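Home | Forums | Home Robots | Rules and Good Practice | Search | Log in

Drawer tasks - what are your house rules?

kokkinos_c
Starting this because we've had three different people write three different rule sheets for kitchen drawers and they don't agree. I'm at Tosstead, small shop, mostly kitchen pick and place. Need one sheet by end of July. Things I want settled:

- who is allowed near the arm while it's in a drawer
- soft bags vs boxes, same force cap or not
- does the drawer get reset to the same layout every run
- when do you throw a run out

Go. Short answers fine.

pestesham_ali
Nobody inside reach while it moves, hand on the stop, done. We write the distance on the floor in tape. Force cap: one number for everything, if you have two somebody loads the wrong one.

Viktoria_O
Disagree on one number. A chip bag is mostly air and crumbs, a cap that's fine for a can will pop the seam. We keep a soft goods profile and the operator reads it out loud before start. Sounds dumb, works.

pestesham_ali
Reads it out loud until 4 pm and then stops bothering. Seen it.

Viktoria_O
Then your problem is shift length not profiles.

cheng-en.man
On layout. Please don't reset to the same spot every time, you end up with an arm that knows one drawer. Our rule is bags overlap however they land, logo up or not, bunched on one side or not, and you only fix it if something blocks the slide. About 30 runs per layout and then somebody who isn't the operator shuffles it.

Bags in a column down the left side is a layout I'd keep. Front one lying over the next, fingers have to come in across the top of the near bag to do anything useful. Good hard case.

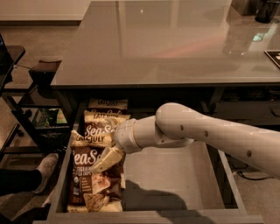 Draft sheet, v2 (kokkinos_c)
OK pulling this together from the replies, tell me whats wrong.

1. Drawer fully open before the arm goes in. Arm comes out before anyone touches the drawer.
2. Feet and legs behind the tape. Yes sitting on the floor counts. If you can touch the side of the drawer with your shoe you're too close.
3. Soft goods profile for anything in a bag. Profile name goes in the run log.
4. No cables on the floor on the side the arm works from. Route behind or tape down.
5. Counter above the drawer cleared a forearm's length back from the edge. Cups included.
6. Run is thrown out if the bag tears, if the link touches the counter edge, or if a person steps over the line. Not thrown out for a missed grasp.
7. Layout shuffled every 30 runs by a second person.

aliki_z
5 is going to kill you. Real kitchens have cups on the counter. If the whole point is homes then leave the stuff there and just say nothing breakable and nothing with liquid in it.

kokkinos_c
Fair. Will change to "no glass, no liquids". Glossy counters are the other thing, the reflections mess with our depth, but I'm not going to write a rule against shiny counters.

GerasimosT
Rule 2 as written is unworkable for us. Second person has to be close enough to pull a stuck bag. We had 400 runs at Ratport with a spotter right by the drawer and the written rule was: spotter stays on the opposite side from the forearm, never under the counter line, both hands visible. Zero incidents.

pestesham_ali
Zero incidents in 400 isn't a number I'd put on a safety sheet. Come back at 1,000.

GerasimosT
And taped floor with no spotter, how many of yours ended with someone lunging over the tape to save a bag? Be honest

pestesham_ali
...a few. They get written up though.

Viktoria_O
So split it. Spotter allowed, named in the log, has their own stop button. Everyone else behind tape. Don't give the spotter permission to reach in, stop first then reach.

cheng-en.man
+1 to own stop button. One shared button is worse than none imo

aliki_z
Also put something in about reading labels. If the task is "get the chips" and all the bags are the same brand, is any bag a pass? We fought over this for a week. Our answer: same product = any bag passes, but front one gets marked as prefered.

kokkinos_c
Any bag passes. Adding as 8. And changing 2 to Viktoria's version, sorry Ali. v3 goes up tonight, I'll pin it.

pestesham_ali
Fine. Still want one force number.

14 replies shown | 200 views | Share (6)

Related threads
- Rimkutė gripper pads, how often do you swap them
- Stop button placement, left or right hand
- Run logs: paper or tablet
- Who signs off a new operator
- Fridge door rules, draft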